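From: Noreen Baloch
To: flindbridge-home list
Subject: Re: [flindbridge-home] Water softener salt and spots on dishes

Khurram Lashari wrote:

> We moved to the north side of Flindbridge in February and the water is
> much harder than what we had in Bovport. Every glass comes out of the
> dishwasher with a white film on it. I bought a softener secondhand and
> the previous owner had it set to regenerate every 1,000 gallons. Is that
> a good number? Also, does anybody still wash by hand and does that get
> rid of the spots? My wife thinks the dishwasher is the problem and I
> think it's the water.

Khurram,

It's the water. I'm on the same side of town and went through this when we bought the house. Bevan Mahuika answered part of your question last time it came up, but that was before the list moved and I don't think the old posts came over, so I'll go through it again.

Start with the setting. The gallon figure by itself doesn't mean much. What matters is how many grains of hardness your unit can hold and how hard the water is going in. Divide the first by the second and you get the gallons between cycles, then take off a bit so you don't run out in the middle of a day. Mine came to 3,000 on the big tank I had before. The one I have now is smaller and I set it lower. If yours is a small cabinet unit, 1,000 could be fine. Look for the capacity on the sticker under the lid and get the water tested before you change anything. The hardware store on the main road sells strips. Use cold water from a tap that doesn't go through the softener, usually the outside one.

Second, the salt. I used Reltamine pellets for a long time and had no complaints. Usman Rind uses plain solar crystals and says he can't tell the difference. Don't fill the tank to the top. If it sits too full in a damp basement you get a crust, and the water goes under it without touching any salt. Push a broom handle down gently every month or so. If it stops partway and then drops, you had a crust.

Washing by hand does help, but mostly for one reason. You dry things, or at least you stand them so they drain. Film is what is left when hard water dries in place. Cups are the worst for it, because a ring of water stays in the hollow on the bottom and another around the rim if they're flat on a towel. A rack made of wire is better than a solid tray for that.

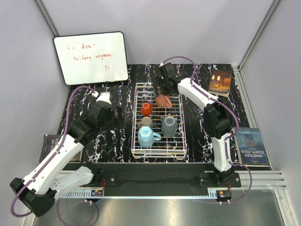

Five cups in a wire dish rack.

To take off the film you have already, soak the glasses in warm water with white vinegar, then rinse and dry with a cloth. If it comes off, it was mineral. If it doesn't, the glass is etched and you can't fix that. Soft water with too much detergent will etch glass too, so once the softener is working, cut the detergent back by half – I ruined a set of tumblers by not doing this.

One more thing. Check that the bypass valve is really in the service position. Tarek Nasr ran his for most of a winter on bypass and kept adding salt to it. The level never went down, and that was what gave it away in the end.

I have a spare brine float from my old unit if yours turns out to need one. It's a Kazmi, the short one with the white cap. You're welcome to it if it fits. Send me the model number off the sticker and I'll check it against mine.

Noreen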